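Workshops > Medar Woodshop > Checks > Bench and small stock

Bench check - wood strips, blocks, table tops
Done by: Gilmar Camargo
Copy to: Érica Paiva
Last updated: 10 Feb 2018

1. Table tops
Clean, smooth, no glue ridges. Wiped down before I started. OK.
Edge by the sink side has a chip, not sharp. Leave for now.

2. Narrow strips
Looked at the pale ones first. Ends should be cut square, long edges straight, no splinters lifting. Box holds around 80, didn't go thru all of them - pulled from top and bottom.
Comment: soft stuff, marks if you lean on it. Store flat, not standing in the bin. Two were split at the end, binned.

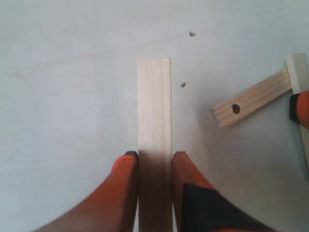

3. Short blocks
Keep them apart from strips, they dent them. Sand any corner that catches a glove. Grit 80 is fine for this, don't go finer.
Comment: blocks from the Macedo order are OK. Older ones mixed in the same tub, some with pencil marks on. Sort before next class please.

4. Cutting
Miter box - screws loose, tightened. Saw hung up, guard on.
Craft knives - 2 missing from the rack. Érica to check the other room.
FAIL untill found.

5. Glue and finish
Nukness wood glue, lid stuck, still usable. Vekix sealer has no date on the can. Moved to the metal cabinet, do not use.
Rags in the lidded bin - yes. Bin was full tho. Emptied.

6. Floor and exits
Offcuts under bench, swept. Walkway clear, 30 inches at the narrow bit by the drill press. Bit tight with stools out - push them in.
Extinguisher tag in date. Back door opens.

7. Dust
Extractor runs, bag half full. Masks low, need reorder before end of February.

Result: pass exept item 4. Sealer still to be replaced. Recheck knives before anyone cuts.
G.C.

Related
Drill press monthly check
Glue and solvent cabinet list
First aid box contents
Sign-out sheet, hand tools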